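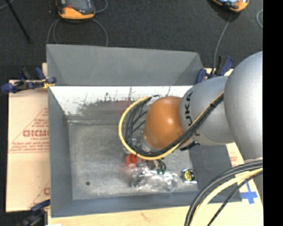

Jullanby, 2016-05-10

OK so I finally got out on the big reservoir for smallmouth and I have thoughts. Long thread, get a coffee.

Launched at the Pringle ramp a little before six. Water was 54 degrees on top and stained, like weak tea. Wind out of the northwest, which everybody hates on this lake and I kind of love.

Finlay MacLeish was in the back of the boat. He brought four rods and one sandwich. I brought one rod I trust and two I don't.

First stop was the riprap by the dam. Threw a jerkbait for an hour, nothing. Switched colors, nothing. Finlay caught a rock bass the size of a playing card and asked me to take a photo of it.

Moved to the long gravel point on the east side, the one with the dead cedar at the end. If you fish this lake you know it, and if you don't I've already said too much!

Second cast with a tube, dragging it slow down the drop, and it just got heavy. No thump at all. I thought I'd hooked a stick until the stick jumped.

4 lb 2 oz. My best of the spring so far. She was still full of eggs so she got a quick weigh and went straight back in.

Someone's going to ask, so: green pumpkin tube, quarter ounce head, eight pound fluoro. I've tried going lighter and I just break off on the mussels.

After that it was steady till mid morning. Fish were in 9 to 12 feet, right where the gravel turns to chunk rock. Any shallower and it was all little guys.

Finlay stuck with his Drerik spinnerbait way too long (he loves that thing) and then caught a bigger one than mine on it. 4 lb 9. So now I get to hear about it until July.

Ran into Ailsa Lamont and Kirstin Carnegie at the narrows. They'd been on walleye since daylight and had two keepers. They said the marina bait shop is out of leeches again, so bring your own if that's your plan.

Also the buoy marking the shoal north of the island is gone. Came off over the winter I guess? Go wide there. Colin Bickerstaff found it with his lower unit last week and he is not in a good mood.

Club stuff while I have you. The spring opener has 171 people signed up and the cap is 212, so there's still room. Boats need two anglers each, no solo entries this year.

Check-in is at the Bikard lot, NOT the Pringle ramp. I know it was Pringle last year. Please don't be the person who drives to Pringle.

Five fish limit, 14 inch minimum, and dead fish cost you half a pound apiece. Check your livewell pump before you come. Mine quit on me last season and I spent the afternoon bailing with a coffee can.

Greer Paterson is running the scales, so questions about weigh-in go to her and please not to me – I get the times wrong every single year.

Going back out tomorrow if the wind lays down a bit. Want to try that same point at dusk with a topwater. Probably too early for it, water's cold, but I bought the thing in January and I need to throw it at something.

Oh and if anyone picked up a gray net with a blue handle at the ramp, it's mine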